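Living room wastebasket: by the coffee table or out of sight?

Home & Housekeeping > Living Rooms > General

Started by marlpit_road

marlpit_road
Jun 12, 2024

We moved my mother-in-law's furniture into our living room this spring and I am still working out where the small stuff goes. The big pieces are settled. The sofa is on the back wall, the armchair is on the left facing in, and the dark end table is in the corner between them. The coffee table is in the center. The carpet came with the house and is staying.

My problem is the wastebasket. She always had one in the living room and she uses it all day long for tissues, receipts and candy wrappers. My husband wants it gone from the middle of the room. If I put it in the corner she can't reach it from the sofa, and then the tissues end up on the coffee table.

Second question is the liner. I fold the bag over the rim so it stays put, but then it shows. Is there a neater way that holds?
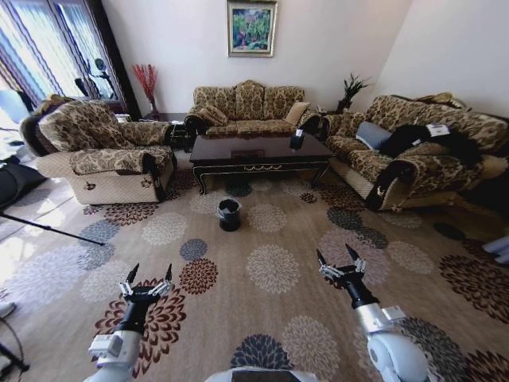

Tuppence_K
Fold it over and leave it. I tried tucking the bag down inside on mine for a while and every time something heavier than a tissue went in, the bag slid to the bottom and I had to fish it out. With a black bag on a black bin you barely notice the fold.

As for where it goes, I would put it at the end of the sofa she sits on. Right up against the arm. She can drop things in without leaning and nobody walks through that spot.

oldbrickhouse
Disagree on the end of the sofa. We had ours there and it got kicked every time someone came around to sit down. Put it in front of the end table in that corner. It's a dead spot anyway. She can take three steps.

Tuppence_K
If she could take three steps easily I don't think there would be a thread about it.

marlpit_road
She can get up fine, she just doesn't want to do it for a tissue, and I don't blame her. She sits at the right end of the sofa with the plain beige cushion behind her back. So the corner is the far side from her.

oldbrickhouse
Then swap her to the left end. Same sofa.

marlpit_road
You are welcome to come over and suggest that to her.

gbrito_home
Gleice Brito here, I clean houses for a living and have done it for 14 years. My view is that the basket should be where the trash is made. Every living room I go into where the basket is hidden has wrappers on the table and in the cushions. Every one where it is in reach is easier for me to do.

For the liner, get a bag closer to the size of the bin. Most people use kitchen bags in a small bin and end up with a skirt of extra plastic. The small bathroom size will usually go over the rim of a round one with just enough to fold. If you only have the big ones, pull the slack to one side, tie a small knot in it and turn the knot to the back.

marlpit_road
Thank you, that is useful. I have been using whatever was in the drawer. I didn't think of the knot.

Wendover22
There are bins with an inner ring that hides the bag. Mine is a Trosen, the small round one. The ring lifts out, the bag goes over the bucket, the ring drops back on. I like the look of it. My only complaint is that the ring gets grimy underneath and has to be washed with the bin.

oldbrickhouse
I had one with a ring and threw the ring out. One more thing to lift off when you change the bag.

Wendover22
It takes a couple of seconds.

oldbrickhouse
So does looking at a bag.

plumline
Coming at this from the other side. I don't think a wastebasket belongs in a living room at all. My parents never had one. You carry your trash to the kitchen. If guests are coming I certainly don't want a trash bag beside the coffee table with cups on it.

gbrito_home
For guests you pick it up and put it in the laundry room. That's the good thing about a small one. The rest of the week it's a living room and people live in it.

plumline
Fair. I would still want one with a lid if food is going in there.

marlpit_road
No food except wrappers. I empty it every night when I do the kitchen, even if there is hardly anything in it. I agree about guests, and it does get moved when we have people in.

Tuppence_K
Have you thought about a side table for her end? You have one in the corner on the left and nothing you mentioned on the right. A small table next to the right arm with the bin tucked underneath would solve it. Tissues on top, bin below. Then your coffee table is clear as well.

marlpit_road
That might be the answer. It would have to be dark wood to go with the rest. The coffee table is dark brown and glossy with a gold line along the apron and I don't want something pale next to it. I looked at a matching one from Privham and it was 300 dollars, so no.

Wendover22
Try secondhand. I got a dark end table with curved legs for 95 at the Wakdale resale barn and it only needed a rub with furniture wax. Measure the height of the sofa arm first. You want the top level with the arm or slightly under. And measure under the table too, so the bin comes out without tipping.

oldbrickhouse
Put felt pads under it even on carpet. Legs that thin leave dents.

plumline
Felt does nothing for dents. You want the wider plastic cups. Felt is for hard floors.

oldbrickhouse
I've used felt on carpet for years.

plumline
And do you have dents?

oldbrickhouse
Small ones.

gbrito_home
Cups, yes. For dents you already have, lay an ice cube in each one, let it melt, blot, and lift the pile with a spoon. Test a hidden bit of carpet first.

marlpit_road
I ran this past my husband. He is fine with a table on the right as long as the path to the window stays open. My mother-in-law says the bin is fine where it is and she doesn't see what there is to discuss. I'm going to look at secondhand tables and get the smaller bags in the meantime.

Tuppence_K
Let us know what you find. Sepúlveda on the county road gets house clearances in and their dark wood is usually solid. The prices are not marked, so ask.

marlpit_road
I'll go by there. We have family coming in August and I would like it done by then.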